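Bin Picking Notes, Part 4: What Counts as an Example

The Galtura set now stands at 3,151 grasp attempts. I stopped adding to it in April and spent the time since then going back through the labels, a job I should have started much earlier.

Each record holds one view of the bin, one commanded grasp pose, and a result. The result used to be a single bit: held or dropped. That was too coarse. A glove pinched by one fingertip and a glove gripped across the palm both scored as held, and the model learned to like fingertips. I now use four classes -- clean, marginal, dropped, and missed. 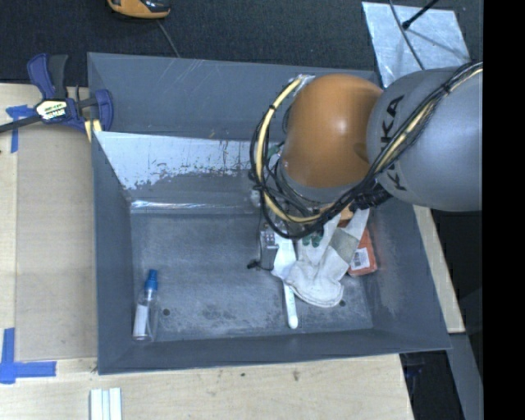
Page last changed: April, 11:40 p.m.

Mixed bins are where the old labels did the most damage. With a glove, a packet and a spray bottle on the same floor, the glove overlaps its neighbors, and a grasp aimed at it can easily bring up something else. Under the old scheme that was a success. I found 97 of these and relabeled every one by hand, with a separate field for the object that came up.

Cables are the other problem. The bundle on the KUKA hangs low enough to hide part of the bin from a fixed camera, so the grasp pose has to come from a view taken before the arm moves in. Some 6 percent of the early records used the wrong view. I dropped them, as the earlier views had not been saved.

Retraining on the cleaned set is running now under Dristari, my job scheduler. The split is by bin layout -- a random split puts near-identical layouts on both sides and the test score means very little. Numbers go in the next post, along with the label format.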